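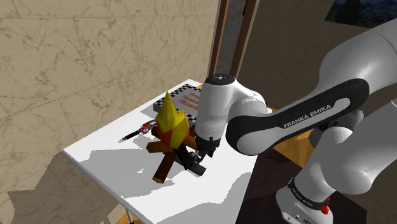

De : Annapurna Poduval
À : liste manipulation
Date : 3 novembre 2021
Objet : Re: pince qui se ferme à vide près du feu de camp

Bonjour,

Teguh Pangaribuan a écrit :
> Depuis la mise à jour de Nuler, le bras descend sur le feu de camp
> et la pince se ferme trop haut, ou bien le poignet vibre et la
> simulation s'arrête en erreur de contact. 64 échecs sur 705 essais.
> Est-ce que quelqu'un a la même chose ? Je n'ai pas touché au
> contrôleur depuis août.

Oui, même chose chez nous, avec la scène Plitinance complète (pizza, livre, avion et le reste sur la table). J'ai relancé 1 502 essais cette nuit et regardé les journaux. Il y a deux problèmes différents.

Le premier vient du maillage de collision. Nuler remplace maintenant les bûches et la flamme par une seule enveloppe convexe. Les creux entre les bûches sont donc pleins pour le moteur physique, alors que le rendu ne change pas. Les doigts butent sur du vide.

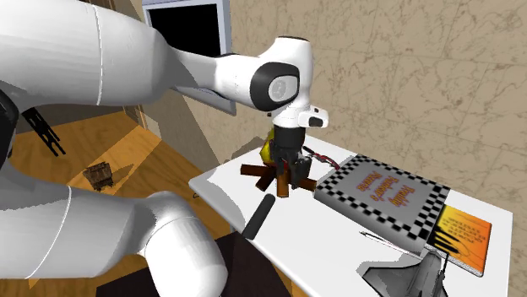 Le second est plus gênant. Quand le contact est détecté, l'arrêt de sécurité ne part qu'après 10 pas de calcul, et pendant ce temps la consigne continue de descendre. Sur le vrai Franka, je ne veux pas de ce réglage. Merci de ne pas transférer de trajectoires vers la cellule Fesex tant que ce n'est pas corrigé.

Pour contourner : remettre la décomposition convexe dans le fichier de l'objet, vider le cache, et passer le délai d'arrêt à 1. Le correctif est sur la branche « subramaniam », pas encore relu.

Teguh, peux-tu m'envoyer les journaux de tes essais en échec ? Il m'en reste quelques-uns que je n'explique pas, toujours avec le poignet presque vertical.

Annapurna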